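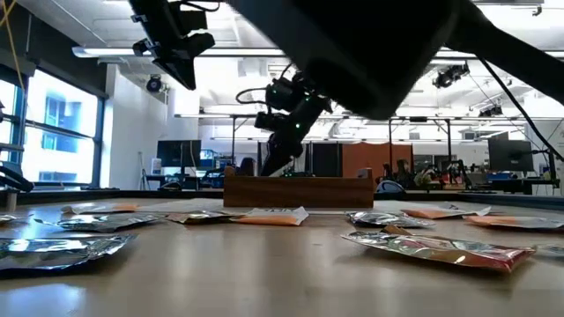
Foil snack pouches: lay them all out first, or just chuck them in?

Sign up for our monthly newsletter and get new threads by email. You can stop it whenever you like.

mossy_boots
Right, settle something for me please. I've got the snacks for the October walk this year (Brurnlow to Ploltov, two nights, same as last time but going the other way round) and I have ended up with 108 foil pouches in my dining room. They're all more or less the same silver bag with a bit of orange or red on the front, and once they've been in a carrier bag for a week you can't tell one from another without turning every single one over. My way is to lay them flat on the table, nothing on top of anything else, and pick from there into each person's bag. My husband says this is mad and I should stand at the box and deal them out like cards. It does take up the whole table, and we eat at that table, so I can see his point a bit. What does everyone else do?

PS they must NOT go out with the nuts in the wrong bags, we have two people who can't have them.

tarpandstring
Table every time. I did it out of a box one year and one poor lad got five of the same flavour and no fruit at all. He was very nice about it but he'd stopped being nice by the second afternoon.

Also the shiny side does your eyes in under a kitchen light, doesn't it. I can never read anything on those. I end up tilting my head like a pigeon.

hobnail
Dealing from the box is fine if you sort the box first. You're all making two jobs out of one. Get three smaller boxes, sweet, salty, nuts, and go down the line. I've done it that way for years and I've never had a table full of foil.

mossy_boots
But how do you sort the box first without laying them out somewhere, hobnail? That's the bit I don't follow! You've got to look at each one at some point.

hobnail
You look at it while it's in your hand. Hand, look, box.

tarpandstring
Hand, look, box, oh no that was a nut one, tip the box out, start again.

hobnail
That has happened once.

pennine_pauline
I lay mine out but in rows, otherwise I don't see the point. If they're scattered about at all angles you may as well leave them in the bag. Mine go labels up, tops away from me, one row for each sort. Then if a row runs short I can see it before I've started filling anything. I do it on the bed with a flat sheet, not the table, because they slide on anything polished and I lost one down the back of a radiator and found it when we had the radiator off. (It was apricots. They were all right!)

mossy_boots
Labels up I agree with. I'm less fussed about rows. I like them a bit spread so I can get my fingers under the edge, they're horrible things to pick up when they're flat, you end up chasing them across the table with your fingernail.

marmalade_jim
Can I ask what sort they are? We had the Rivera ones with the little window in the front and I'd happily have those again only for that reason. You can see what's in there. The all-silver ones tell you nothing until you've found the small print, and the small print is always in the crease.

mossy_boots
They're a mixture, Jim. Some from Kukard because they had them at 30p, and the rest are whatever Fitzgerald Schumacher had left over from the spring walk. He rang and said would I like "a few". It was a bin bag.

marmalade_jim
Ha! I've had one of Fitz's bin bags. Check the dates.

tarpandstring
Seconded, CHECK THE DATES. And that's the real argument for the table if you ask me. Every pouch gets turned over, date read, put back face up. You can't do that properly standing over a box with the telly on.

hobnail
I don't have the telly on.

lowfell
Long time reader, hardly ever post. I'd say decant the lot. Open them all, tip everything into a big washing-up bowl by kind, and make up your own bags with a scoop. You save a surprising amount of room and you haven't got all that foil to carry off the hill afterwards. A full pouch is half air.

pennine_pauline
Oh no, I really wouldn't. Once they're open they go soft. And for the nut business it's asking for trouble, you'd have dust everywhere and no ingredients list to show anyone if they asked. Leave them sealed and put up with the air.

lowfell
You can prick them with a pin and squash the air out, then put a bit of tape over.

pennine_pauline
Then they're not sealed!

lowfell
They're taped.

marmalade_jim
I'm with Pauline. The air's what stops the crisps turning into crumbs anyway. We went over the top at Ploltov (1349 feet, I looked it up because my knees wanted to know) and the bags had all puffed up tight like little cushions and not one had burst. The squashed ones from the year before were basically soup croutons.

hobnail
On rubbish, lowfell does have a point though. Each person should take a spare bag for their own empties. I've picked up other people's silver corners off that path and it isn't a nice way to spend an afternoon. You tear the strip off the top, you put the strip in your pocket, the wind has it the next time you get your hanky out.

tarpandstring
Don't tear the strip right off! Tear it most of the way and leave it hanging. Then you've only the one bit of rubbish. I tell everyone this and I've got two converts.

mossy_boots
I'm definitely stealing that, I'll put it on the sheet.

OK so where I've got to. There are 16 of us going. I'm going to do it in goes, a handful out on the table at a time, check date, check for nuts, label up, then into named bags, then the next handful. That way we can still have our tea. The nut ones I'm doing last, and on a tray, and I'll wipe the table after even though they're sealed. My husband has been told he can deal the sweet ones out of the box if he wants to, which I think he only wanted in the first place because he likes doing it.

pennine_pauline
Do the nut ones last but do the two no-nut people FIRST, and close their bags and put them in another room. I use a bit of red wool round the neck of the bag. You can see it from across a car park.

mossy_boots
Red wool, yes, lovely. I've got miles of it.

marmalade_jim
Might be worth a different colour, half those pouches have red on them somewhere. Blue wool?

pennine_pauline
It's round the outside of the bag, Jim. But use blue if you've got blue.

hobnail
What are the named bags? If they're the thin freezer ones the corners of the foil go straight through. Those sealed edges are sharp. I've had a proper cut off one.

mossy_boots
Freezer bags, oh. I bought a whole roll. Are the thick ones any better?

tarpandstring
Thick ones are OK. Or put the pouches in back to back so the corners aren't all poking the same way. Or cotton bags if anyone in the group sews, we had some made out of old pillowcases and they've done us three walks now. Bit heavier. You can write on them and it washes out, more or less.

lowfell
You wouldn't have corners if you decanted.

pennine_pauline
lowfell!

lowfell
I'm only saying. I shall be decanting mine and I'll report back.

hobnail
For what it's worth, I tried the table last night with our lot, to be fair to you all. It took longer. I did find two sorts I'd been putting in the same box, a plain silver one and one with an orange bit at the bottom, which I'd always thought were the same thing in a new packet. One's got sesame in. So I'm not saying I've changed my mind but I'll be reading the backs a bit more.

tarpandstring
He's changed his mind.

hobnail
I've still got my three boxes.

marmalade_jim
Four now, surely, with the sesame.

mossy_boots
Done the first lot! Dates were mostly fine. Fitz's were not all fine, there was one with a date on it so old I've kept it to show him. I'm setting those aside and I'll get a few more from Kukard if they've still got them at that price. Ours slid about on the table a fair bit as well, Pauline, you were right about polished wood, so I've put a tea towel down at my end. It's dull to look at but they stay put.

One more question while I've got you. Do people put the lot in one bag, or a bag per day? I was going to do one bag each and trust everybody, but I know for a fact at least two of them will eat the whole thing before we're past the first stile.

pennine_pauline
Bag per day. Always.

tarpandstring
One bag. They're grown-ups.

hobnail
Bag per day, and you hold on to the second day's.

tarpandstring
Who's carrying all that though? Not me.

marmalade_jim
Stick it in Fitz's rucksack, he owes you.

Last updated: July 31, 2003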